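4.2 Recording your first demonstrations

Now the fun part! You drive the arm with the Vavar hand controller, and everything you do gets saved for training.

1. Put five or so items in the front bin. Mix the shapes: something round, something thin, something that rolls.
2. Set the speed to 70 percent or lower.
3. Hold the side button and bring the gripper over an item.
4. Lower slowly, squeeze the trigger, and lift.

Caution: Keep your hands out of the bin whenever the side button is held.

Thin things like glasses are great practice. Come down close to the floor of the bin and let the fingertips close gently before you pull up.

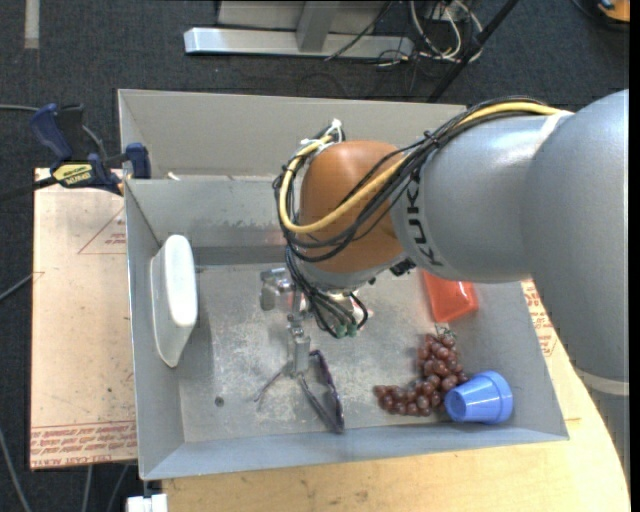 If you miss, keep recording and try the grasp again. Recoveries are wonderful training data, and Vavar learns a lot from them.

5. Release the item, then press Save. The counter goes up by one.
6. Shuffle the bin and start over.

Note: You can train after 100 demonstrations. Ileana Ardeleanu recorded 264 for our starter set, and you can load hers first and add your own on top.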